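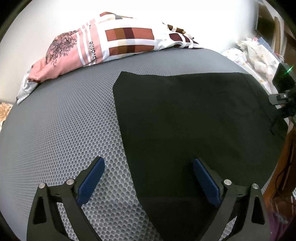

What a treat the Drustbridge open day was! I got to the Rulenside building a bit after 12 and went straight up to the bedding floor, where Adanech Yilma was talking a small group through mattress covers. I had no idea there was so much to say about them. My favourite was a grey one with a fine honeycomb mesh, all tiny oval holes, and I could happily have taken it home.

Next came the folding session with Trí Cù, and this was the best bit of the whole visit. He likes to work on a bed (a table is too narrow, he says) and he starts with dark clothes laid completely flat. Smooth from the waist outwards, line up the side seams, fold in 3 and leave the pockets until last. I've been doing trousers wrong for years! My first go was a lumpy mess, my second would pass in a drawer.

There were more than 60 of us by mid-afternoon and the tea queue went right down the stairs. Entry was free, and the folding session runs again in June. Wear socks you don't mind people seeing, as shoes come off at the door.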